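4.2 Tidying task

The Nelludetti study asked whether a full-size humanoid can put groceries away in an ordinary room. The task uses a plastic basket, a wire mesh rack with wooden shelves and a few food items. Each attempt has two stages: filling the basket and placing it on a shelf.

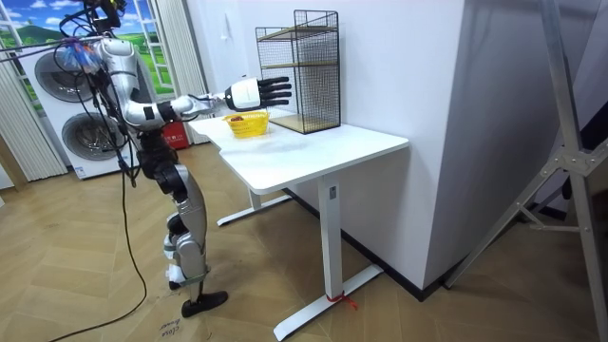 4.3 Attempts and scoring

We logged 435 attempts under the Uretti protocol. An attempt was scored as complete only if the basket came to rest on the shelf with every item inside – partial results were recorded separately.

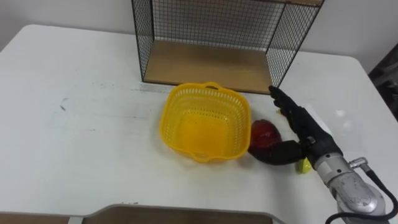

Is a task of this kind within reach of current machines? Under fixed conditions it is, although the time required remains well above that of a person, and small changes in where an item lies still lead to failed grasps.

Position errors were the largest source of failure in the first stage.

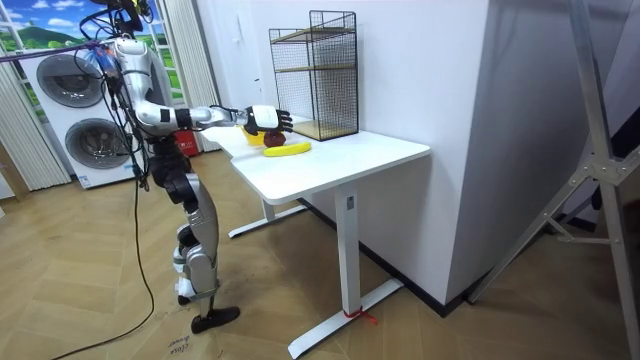
Household work differs from shop-floor work chiefly in the variety of objects handled. The Bellamy parts-sorting trials, with 1,206 attempts, used only 2 part shapes and a single grasp. A banana lying along the edge of a desk, with an apple a short reach behind it, calls for a separate approach to each item, and the hand must come down on one without disturbing the other.

The second stage depends on both arms. The hands must keep an even height during the lift, as a tilt can shift the contents.
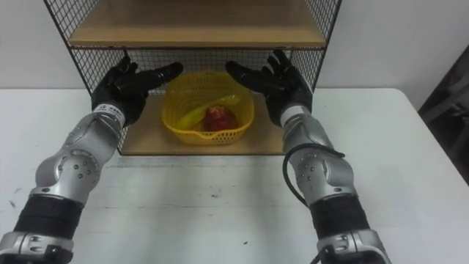
Figure 4. Both hands at the basket, which rests on the lower shelf with the fruit inside.

Results for the second stage are reported by shelf height in the next section.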